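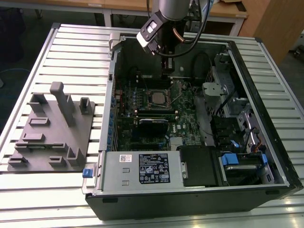 台式机处理器与散热器更换常见问题

适用范围:Kundcombe 办公楼及 Foston 分部的在册台式机。笔记本、一体机和机架服务器不适用本页。

一、更换前

什么情况下需要更换散热器或重涂导热硅脂?
满载温度长期高于该型号处理器规格书给出的上限,或风扇全速运转时仍出现降频,应先清灰。清灰后复测,温度没有变化的,再考虑重涂硅脂。仅凭风扇噪声大不作为更换依据,噪声多数来自轴承磨损或线缆碰到扇叶。

使用人可以自己拆机吗?
不可以。在册设备由桌面支持组处理,自行拆机后出现的针脚损伤按人为损坏登记。个人设备不在此限,但支持组不提供备件。

送修前要做哪些准备?
1)将本地文件同步到部门共享盘。
2)启用了磁盘加密的,确认恢复密钥已在账户中登记。更换处理器后,固件中的可信平台模块可能被重置,系统首次启动时会要求输入恢复密钥。
3)正常关机,不要使用休眠。休眠状态下断电更换硬件,恢复时容易出错。
4)取下外接存储设备和读卡器。

新处理器插得进去,是否就能用?
不一定。插槽相同只说明机械和电气接口一致,主板固件还须包含对应的微码。请先查主板厂商的支持列表,记下所需的最低固件版本,并在旧处理器仍可启动时完成固件升级。换上新处理器后无法点亮的工单,首先检查这一项。

二、拆卸

断电后要等多久?
关闭电源背面的开关,拔下电源线,按住开机键数秒放掉残余电荷,然后再开侧板。主板上的待机指示灯熄灭之前不得插拔任何部件。

机箱应当竖放还是平放?
平放,主板朝上。竖放时散热器的重量压在一侧,松开最后一颗螺丝时容易刮到周围元件。

散热器拧松后取不下来怎么办?
旧硅脂干结后黏性较大。先左右小幅旋转,松动后再垂直提起,不要直接硬拔。针脚在处理器一侧的型号,硬拔可能把处理器从锁紧的插座中带出并弄弯针脚。如仍无法松动,可装回固定件,开机运行几分钟,关机断电后趁温热再拆。

拆下散热器后,处理器表面用什么清洁?
无绒布加高浓度异丙醇。不要使用面巾纸,纸屑会留在插座边缘。清洁时保持插座压杆锁紧,避免液体和残渣进入触点区域。旧硅脂全部擦净后再松开压杆。

插座触点弯了能修吗?
个别触点轻微偏移,可在放大镜下校正,由 Mariann Dobos 负责判断。多处弯折或已有触点断裂的,直接更换主板,不再尝试修复。

三、安装

硅脂涂多少合适?
普通尺寸的顶盖在中央挤一粒,靠散热器的压力摊开。大面积顶盖可用交叉线或刮涂。涂多了不会明显影响温度,但溢出物会弄脏插座周围,下次拆卸时麻烦。不同批次的硅脂不要混用。

使用相变垫片时还要涂硅脂吗?
不要。两者叠加会增大热阻。垫片两面的保护膜都须撕掉,漏撕一面是温度异常的常见原因。

四颗固定螺丝的顺序有讲究吗?
按对角线交替,每次拧少量圈数,直到到底。一次拧紧单侧会使底座倾斜,硅脂层厚薄不均。弹簧螺丝以到达限位为准,不要继续加力。

风扇朝哪个方向装?
塔式散热器的气流应与机箱风道一致,一般由前向后。多数风扇的支架一侧是出风面。下压式散热器的风扇朝主板吹风,不要反装。

风扇线插在哪个接口?
插在标有 CPU_FAN 的 4 针接口。插到机箱风扇接口上,部分主板会在自检时报错并停止启动。

四、更换后

第一次开机没有显示,是坏了吗?
先等待。更换处理器后主板会重新训练内存,期间可能自动重启,屏幕无输出。长时间无反应时,依次检查处理器辅助供电线、内存是否插到底、显示器接在哪个输出口。新处理器不带核显的,接主板视频口不会有画面。

怎样判断安装合格?
在 BIOS 中确认处理器型号和风扇转速均能正常读取,随后进入系统运行 600 秒满载测试,记录最高温度和是否降频。升温到上限只用了几秒的,通常是散热器没有贴合,应停机重装。

风扇转速忽高忽低怎么处理?
多为风扇曲线过陡,短时负载引起转速跳变。可在固件中加大响应延迟,或将低温段曲线调平。不要设为固定低速。

系统提示许可证失效怎么办?
少数按硬件特征绑定的软件在更换处理器或主板后需要重新激活。请将软件名称和提示代码附在原工单中,由 Fathima Sivakumar 处理。不要另开新单。

五、工单与备件

处理时限是多长?
备件有库存时为 2 个工作日。需要从 Stokov 仓库调拨的,以调拨单上的到货日期为准。Foston 分部的设备每周一集中收取。

等待期间有备用机吗?
有,申请时在工单中勾选。备用机不预装部门专用软件。

换下来的处理器和散热器如何处理?
功能正常的处理器装入防静电盒,注明型号和来源设备编号后入库。散热器扣具齐全的保留,缺件的报废。旧风扇一律不再使用。

保修期内的设备也走这个流程吗?
不走。保修期内请选择"厂商送修",支持组只做数据备份和故障登记,不开箱。合同问题请联系 Consuelo Collado。

本页内容有误向谁反映?
在工单系统中选择类别 13"文档更正",并写明条目标题。

相关页面:内存兼容性查询;磁盘加密恢复密钥登记;备用机领用说明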